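5. Installing the Recorder at a Breeding-Season Point

This section covers mounting and first start of the Gilon field recorder at a fixed songbird survey point. It applies to units with firmware 4 or later. For nocturnal flight-call work, where the microphone faces upward, see Section 7.

5.1 Before You Leave for the Site

Charge the battery pack fully. A full pack runs the recorder for 50 hours of recording time at the default settings. Standby time between scheduled recordings uses very little of this.

Format the memory card in the recorder. Cards formatted on a computer may be accepted at first and then rejected when the first file is closed.

Check that the following are in the field case:

Recorder with lid gasket fitted
Microphone and foam windscreen
Mounting strap, long
Desiccant pouch, sealed
Point label and pencil
Biseo key for the lid screws

CAUTION: Do not open the desiccant pouch before the unit is ready to close. An opened pouch loses most of its capacity in one humid night.

5.2 Choosing the Mounting Position

1. Go to the coordinates on the point sheet. If they fall in open water, on a road, or on a steep bank, move to the nearest usable ground in the same habitat and write the new coordinates on the sheet.

2. Select a living tree or a fixed post with a trunk no wider than the recorder housing. A wide trunk blocks sound from behind and makes the detection area uneven.

3. Look for shrubs that could touch the microphone when the wind rises. Tie them back or choose another tree. Do not cut vegetation. Warblers and sparrows that nest low may be using it.

4. Search the ground and low cover near the tree for nests. If you find one, or if an adult gives repeated alarm calls, leave by the way you came and use another tree.

NOTE: Keep well away from running water. Stream noise covers the low part of the frequency range and hides the songs of thrushes and grouse even when it seems faint to the ear.

5.3 Mounting the Unit

1. Pass the strap through both slots on the back plate. The buckle must sit on the side away from the microphone.

2. Hold the recorder at chest height with the microphone level and facing the direction given on the point sheet.

3. Tighten the strap until the housing does not turn when pushed with one hand. On smooth bark, add a second turn of strap.

4. Push the foam windscreen over the microphone until it meets the collar. A gap at the collar causes a low rumble in wind.

5. Tuck the loose end of the strap behind the housing. A loose end that taps against the case will appear in the recordings as a series of short clicks, and the classifier may report these as woodpecker drumming.

CAUTION: Do not use nails or screws in living trees. Istska survey permits allow straps only.

5.4 Setting the Schedule

The recorder is supplied with two stored schedules. DAWN records from before sunrise through the main song period. ESFAHANI is a split schedule that adds short samples through midday and evening, for species that sing little after pairing.

1. Press and hold MENU until the display lights.

2. Select LOCATION and enter the coordinates of the point. Sunrise times are calculated from this entry.

3. Select CLOCK and set the time zone to local standard time. Do not apply daylight saving time.

4. Select SCHEDULE, then DAWN or ESFAHANI as given on the point sheet.

5. Select GAIN and leave it at the default unless the project lead has given another value in writing. Recordings made at different gains cannot be compared for distance.

6. Enter the point number. Point numbers run from 1 to 324. If the display shows RANGE, the number is outside the list and will not be stored.

7. Press START. The display shows the time of the next recording and then turns off.

5.5 Test Recording

1. Press TEST. The status light turns green and stays on while the recorder is running.

2. Walk a few steps in front of the microphone, state the point number, and clap once.

3. Press TEST again to stop. The light goes out.

4. Connect earphones and play the file. Speech should be clear, with no steady hum.

If the light flashes red, see Table 5-1.

Table 5-1. Status light, fault conditions

One flash: card missing or locked
Two flashes: battery low
Three flashes: clock not set
Steady red: internal fault, return the unit

5.6 Closing the Housing

1. Wipe the gasket and its groove with a dry cloth. Look for sand, needles, and hair.

2. Open the desiccant pouch and place it in the holder next to the battery.

3. Close the lid and turn each screw with the Biseo key until it stops. Work in diagonal order.

4. Write the point number and start time on the label and attach it to the side of the housing.

CAUTION: Do not tighten the screws further after they stop. Overtightening bends the lid and lets water in at the corners.

5.7 Retrieval

Units set for the breeding season are collected by the end of August. Stop the recorder with MENU before opening the lid. If the lid is opened during a recording, the file in progress is lost, but earlier files are not affected.

Copy the card in full before renaming any file. File names contain the start time and are needed to match each recording to its point. 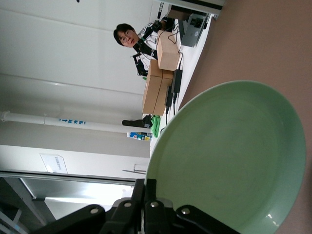

Page 5-4

Replacement gaskets and windscreens are ordered under part number 1746. State the firmware version with the order.

Section 5 revised July 10, 2023.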